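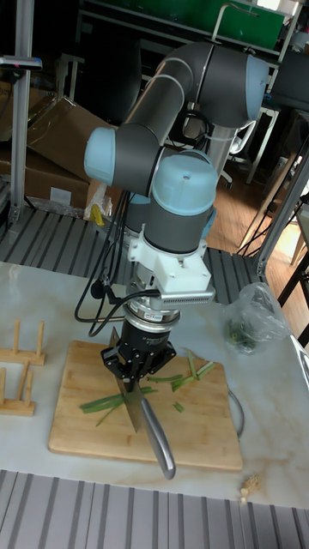 Green onion on the cutting board, prep table at Bretimau.

Kitchen prep helper wanted, mornings

Bretimau is looking for one person to join our small prep kitchen from October. You will wash and cut vegetables, mostly green onion, ginger and cabbage, and keep the boards, knives and dish racks in good order. We pay 399 per week for mornings only, and lunch is included.

Experience is welcome but not necessary — we teach the knife work in the first 2 weeks. You should be comfortable to stand for long time and to start at 6:30.

Please write some lines about yourself to Ivana Zúñiga, or ask for Kadir Ersoy at the side door before noon.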